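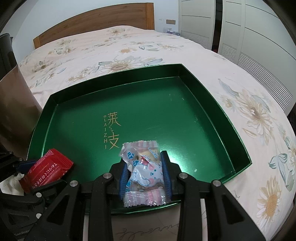 Plumside Kitchen and Pantry Safety Check
Walked through Thursday, February 14, 2019. Next one due in September.

1. Fridge at or below 40 degrees
PASS. The thermometer lives behind the pickles, where it has peace and quiet. Move it to the front.

2. Raw meat on bottom shelf
FAIL. Chicken was above the salad. Moved during the check.

3. Nuts and whole grains dated
PARTIAL. The walnuts have a date. It is not a recent one. Toss them.
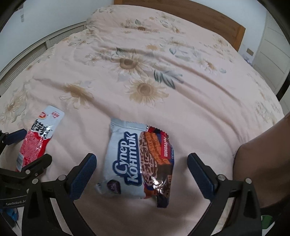
4. Oils stored away from the stove
FAIL, again. Olive oil keeps better in a dark cupboard, and so would the canola. Both were next to the back burner, same as last time.

5. Allergen labels on open containers
PASS, if "NUTS???" counts as a label. I let it count once.

6. Leftovers
Beans from the Hurnley lunch had no date and no lid. Anything cooked gets both before it goes in the fridge. Three or four days and it's out, however fond of it people are.
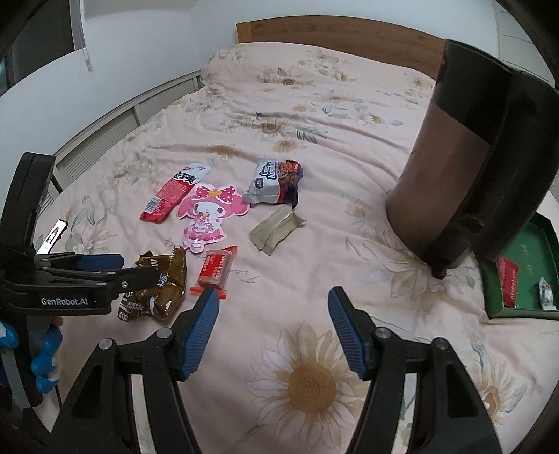
The same goes for cooked rice, which had a lid but had given up on the date.

7. Hand sink clear
PASS. Soap, towels, one colander on its way elsewhere.

Still open: items 3, 4 and 6.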